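Headphone month, part two

So after my last post a few of you asked how the collecting is going, and the answer is: slowly, and with a lot of headphones! Melur Khoo and I are still building the example set for Vukness (our little two-arm learning project), and headphones are what we picked for March.

Cables are why. A cup or a block pretty much stays the way you left it, but a headphone cord lands differently every single time, and that's what we want the model to chew on.
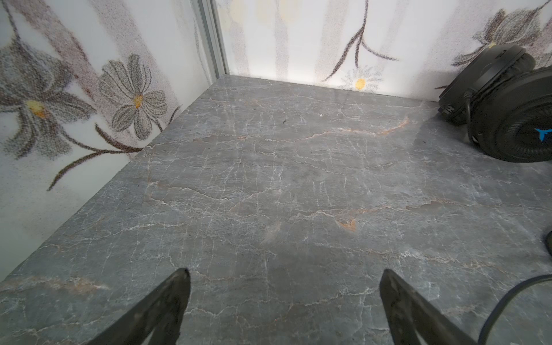 My rule for starting positions used to be "put it in the middle, press record." Then Giang Đồng looked through our first batch and asked what the model was supposed to learn from the same easy grab over and over. Ouch, but fair. Now we shove things to the sides, turn them over, and let the cord go where it likes. A black pair lying right up against the back wall, with the fingers open and plenty of marble between them, is a much better start than anything I was setting up before. It's harder to drive, too, and I've gotten pretty attached to the hard ones.

We're at 759 examples now. I throw out more than I'd like, mostly because I get impatient on the sticks and yank. Melur never yanks. Her takes are so smooth that I started worrying the model would only ever learn from her, so we trade off every 40 takes and keep both styles in.

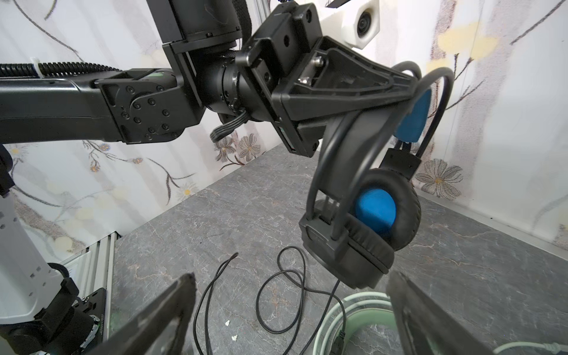
Black pair held by the headband, cord still in loops on the table.

Grabbing by the headband is the version I like best, but we record earcup grabs as well. In the notes for each take I just write "band" or "cup" and whether the cord got involved. (It usually gets involved.)

Then there are the two-arm takes, which eat up the whole afternoon. You have to think about both sides at once, and I still mix up my left and right around 4 pm.

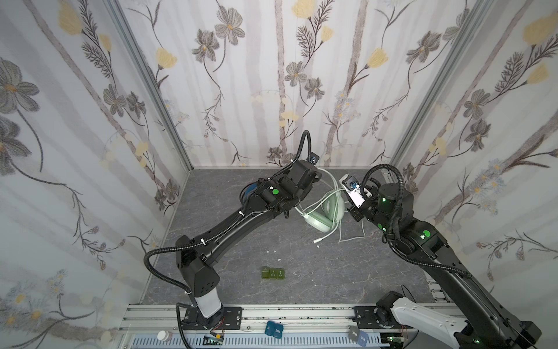 Both arms out, mint pair on the floor with its white cord.

Next up I want to mix in more colors and retrain before I add anything new to the table. Melur wants to do gloves. We'll see who wins!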